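Lunch Is Served, Eventually

The coffee at Plorance is made by a person, and I mention it early so you can adjust your expectations. I had come to the company's open day to see machines take over the kitchen. What I got first was a paper cup, a name tag with my name spelled almost right, and a seat in a former carpet showroom with 55 other people.

Then somebody dimmed the lights at our end of the room, and we all leaned toward a black table full of toy food.
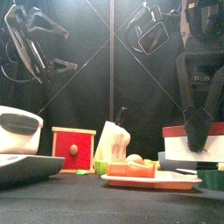
NISBET, December – The system is called Resum. It is two robot arms, a black tabletop and a grocery list a four-year-old might write. There are orange slices on a white plate. There is a knife block the size of a sandwich. The arms hang over all this like two tall relatives at a tea party, and the robot's job is to pick things up and put them where they belong.

Bronisława Sowa, who leads the project, gave the welcome speech. She kept it under five minutes and used the word "kitchen" with a straight face. "A real tomato is different every time," she told us. "A plastic one forgives you." Her team has logged 2,253 attempts at moving toy groceries since the work began, and she reads out the total the way other people mention their marathon times.

I asked how many of those went well. She said it depended on what I meant by well.

The demonstration ran in short rounds, with a pause between them while an engineer in socks reset the table. (The shoes, I learned, were a matter of personal comfort.) Beside the table was a monitor with the view from one gripper's wrist, and most of the crowd ended up watching that. From up there a plastic banana is a serious piece of landscape. I found myself holding my breath over a striped block, along with a man next to me who had told me twice that he was only there for his daughter.

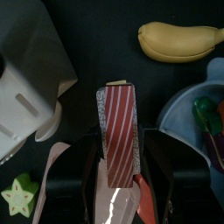

By Dultness staff writer, Home and Garden desk

Yes, Home and Garden. The technology desk had a conflict, and the editor felt that a toy eggplant fell within my beat.

What surprised me was the pace. I have watched bread rise with more suspense – but also with less, if you count the long seconds when a black finger hovers and you start silently coaching it. Left a bit. Down. No, down. A boy in the front row coached out loud and was not asked to stop.

Sowa says slow is fine for now. Her next goal is 800 rounds on a messier table, with the food in no particular order. I told her I could lend her mine.
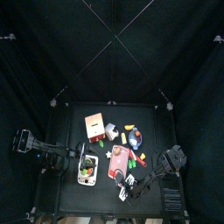
If You Go

Plorance opens its doors again in the spring. Rounds begin at 4 p.m., and the front row fills up first. Parking is behind the building, next to the tile store. Admission is free and includes the coffee. Children are welcome, but the toy food stays on the table. Eat before you come.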